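In defence of the cheap bright towel

Posted 22/05/2014

I have been told, more than once and by people I otherwise like, that grown-ups have white towels. Or grey ones, or that colour the shops call stone. I went along with it for years. I had a matching set from Vetier, thick as a doormat, and I hated every one of them by the end.

So this is me coming out in favour of the other sort. The small, fuzzy, loud ones that come in a bundle and look as if they were meant for a nursery. Yellow, pink, blue, whatever was on the shelf. I think they're better towels, and I think the way we look after them (badly, cheerfully, in a plastic basket) is a better way to look after towels.

Start with the feel. Thick towels sell themselves on weight, and weight is lovely in the shop for as long as it takes to get your purse out. At home it means two days on the radiator and a smell. A short fleecy pile is a different animal. You press a finger in and it gives, and the whole thing gathers up round your fingertip in pleats.
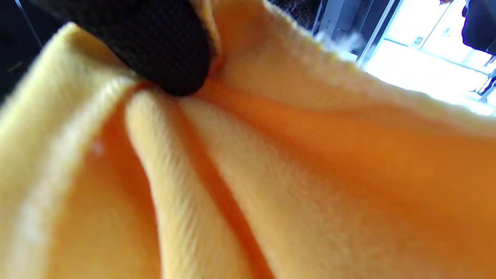 Pale on top, proper orange down in the creases.

I do love that colour. You can't get it in a grown-up towel. The Vetier range had something called Maize when I last looked, and it was beige. It was beige and it cost more than my kettle.

Then there's the washing. A bright towel tells you whose it is. In our house in Paden we had five people and one bathroom for a while, and the white towels were a source of real bad feeling – everybody's was everybody's, and somebody was always drying their face on a towel that had been used for the dog. Once we went over to colours it stopped within the week. Pink was pink. You knew where you stood, and if yours was on the floor then it was on the floor because of you.

I'll admit the first wash is a worry. Pink especially. I did mine with the blue in one go like an idiot and got away with it, but my sister-in-law in Tonby has a set of pillowcases that tell another story, so do them separately to start with. After that I chuck the lot in together.

Folding, though, is where I really fall out with people. A small soft towel wants to be picked up, given a bit of a tug and dropped in the basket. I've seen a chart (it was in the Pumphrey catalogue, which I only get for the bath mats) showing how to fold a hand towel in 7 stages so that no edge is visible from the front. From the front of what? It's in a cupboard! I timed myself doing the whole pile that way one November evening and gave up before I reached the flannels.

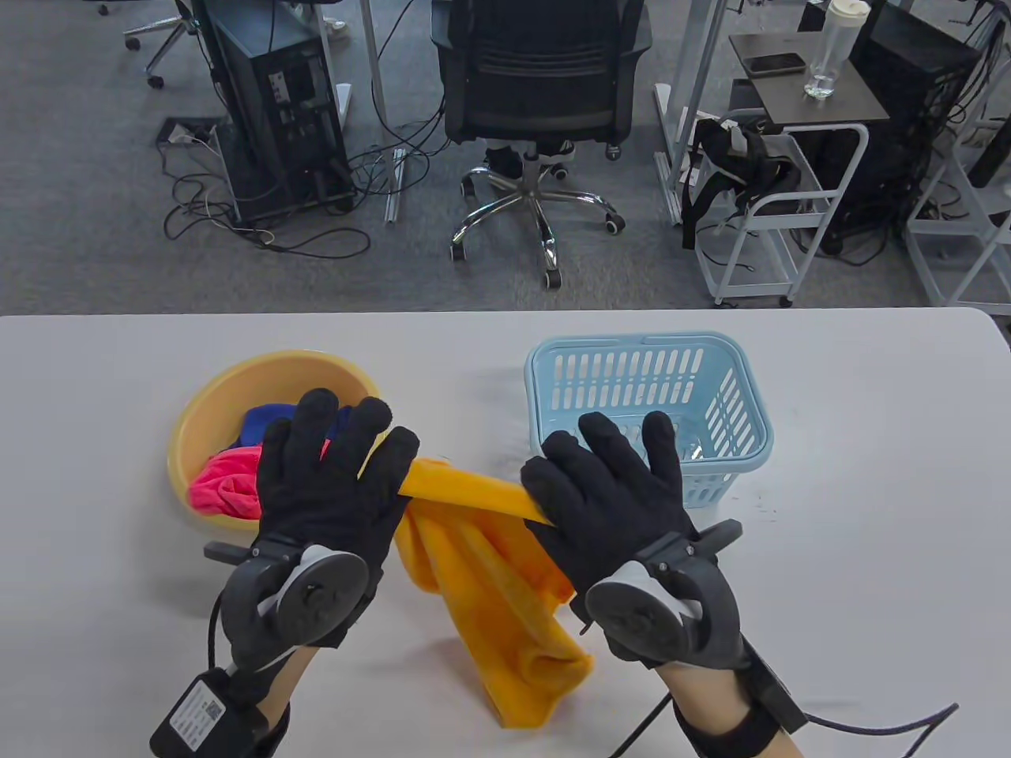

Yellow towel getting a twist, with pink and blue waiting in the basin.

A twist is as far as I'm prepared to go. It takes one second and you've got something you can poke down the side of a basket. My mother would have a fit, but my mother ironed tea towels.

And you do need the basket. A basin and a basket, I'd say, if you've got the room. The basin is for carrying and sorting and the odd bit of hand washing, and the basket is where things live. I've had the wicker kind with the linen liner and the little leather straps, and it shed bits of itself over everything and snagged anything with a loop in it. Plastic every time.

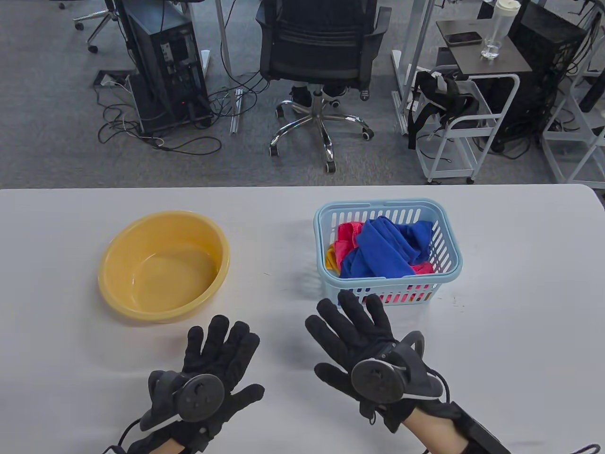 My own rule is that once it's in the basket, it's put away. Finished, go and have your tea. I know that sounds slack, but think about what a tidy stack does for you: you pull out the one at the bottom and the rest come down on your head. In a loose heap you can find anything. Look at the blue one flopped over the top with the pink showing beside it, and even the little bit of yellow peeping out at the left – you'd have your hand on any of them straight off. The slots in the side help as well, because you can see what's got down to the bottom, where the reddish-pink one is. Try that with wicker.

People say it looks messy. Well, yes, a bit. I think it looks like towels. Somewhere along the line we all got persuaded that a bathroom ought to look like a hotel bathroom, when the only reason a hotel folds its towels like that is to let you know they've been changed. I don't need letting know. I changed them.
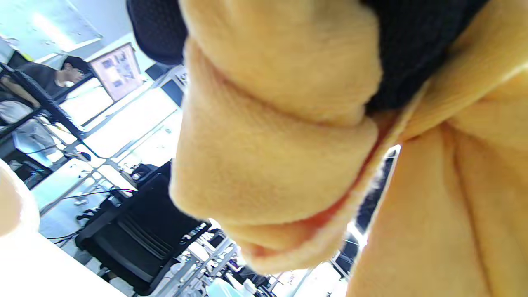 The other complaint I get is that cheap ones don't last, and that one's fair, up to a point. They go thin in the middle and the hems start to wander. But mine have had nearly 2 years of hard use, and when they go they make wonderful dusters, which I could never bring myself to do with the posh ones. I had a Vetier bath sheet with a hole in it that I kept folded hole-side down for ages out of sheer guilt over the price. It went to the dogs' home in the end. I hope some spaniel is enjoying it.

If you're buying, get more than you think, and get at least one in a colour you'd be slightly embarrassed by. Mine's the yellow. It's always the first one out of the basket.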